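Naming rules for simulated runs – what do you all use?
Posted by Estela Aravena, 2021-06-05
17 comments

We're writing a house standard for simulated manipulation work at Hivcombe and I've been stuck on one section for longer than I'd like. The section covers what has to be written down before a sim run can be used as evidence for anything: a gripper setting, a speed limit, a release to the real cell.

My draft says four things must be on the sheet. Scene version, including lights. Gripper model version. Contact settings. The pass rule, written before the run starts. If any of those is blank, the run can be looked at but can't be cited in a sign-off.

The lighting part is where I get pushback. People say light doesn't matter if the grasp is scripted. My answer is that scripted runs get reused for camera work later, and by then the person who set the lights has moved on.

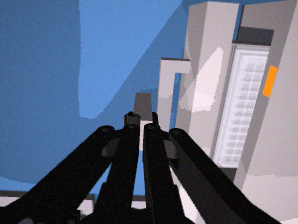 Tiedemann asked whether the contact settings had to be listed in full or whether a file name would do. In her shop a file name was allowed for years, and then two files with the same name turned up with different friction values. She would ask for the values and the file name both.

Estela Aravena wrote:
Fair. I'll change it to both. It makes the sheet longer but not by much.

kokis_bench wrote:
I'd drop the lighting requirement. Or make it apply only when a camera image feeds the decision. We have 228 saved runs and most of them never touch an image. Filling in light positions on all of those is busywork, and people who do busywork start copying from the last sheet. Then you have a wrong record in place of no record.

Rosemarie Tiedemann wrote:
I don't agree. You can export the lights with the scene. Nobody has to type anything. If the scene file is locked and versioned, the lights come along with it.

kokis_bench wrote:
If it's locked, sure. Ours isn't. Anyone on the team can move a light and save over it.

Rosemarie Tiedemann wrote:
Then that's the rule to fix first.

Estela Aravena wrote:
I think you're both right about that part. I'm adding a line that scene files are read only after review. Changes get a new number. kokis_bench, would you still object to the lighting line if it was filled in by the export?

kokis_bench wrote:
No, that's fine with me. I'd still keep it off the printed sheet.

dlm_velevach wrote:
One more for the pass rule. Say what counts as a finished grasp. We wrote "part is held" and got three different readings of it. Now it says lifted clear of all other surfaces, held for 12 seconds of sim time, no slip past the limit on the drawing. Also say how many repeats. A single good run shouldn't pass anything.

Estela Aravena wrote:
Do you set the number of repeats in the standard or leave it to the project?

dlm_velevach wrote:
Project sets it, standard says it has to be set in writing before the first run. We tried a fixed number and it was too many for simple parts and not enough for the awkward ones – handles, thin edges, anything near an upright.

kokis_bench wrote:
Agree with that. Failed runs should be kept too. I've seen folders with only the good ones.

Rosemarie Tiedemann wrote:
We keep the failures with the same sheet and the same numbering. Deleting one needs a signature.

Estela Aravena wrote:
Good, that goes in. I'll post the new draft in September after our internal review. If anyone has wording for the clause on gripper model versions, I could use it. Mine runs to half a page and still doesn't say what happens when only the fingertips change.

4 shares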